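Nakska Gripper Fault - Gallery

Posted 12/11/24

The Norkwood bench had a bad run in the simulator. The Nakska gripper was set to pick up a puzzle cube 200 times, and on 8 of those tries the controller sent the close command before the arm had finished moving down. The fingers shut on air and the log still recorded a good grasp.

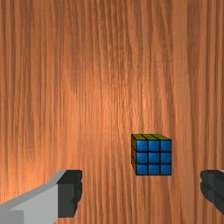
Top-down view in simulation. Fingers open, blue face of the cube toward the camera, no contact yet.

The fault was traced to a timeout in the Pomon controller. It was set to 50 milliseconds and treated a late position reading as a finished move. The setting is now 1000, and a missing reading stops the arm. Grasp checks use finger width as well as the close signal.

The real arm at Norkwood stays locked out until the full run is repeated - expected in January. Please do not load the old settings file.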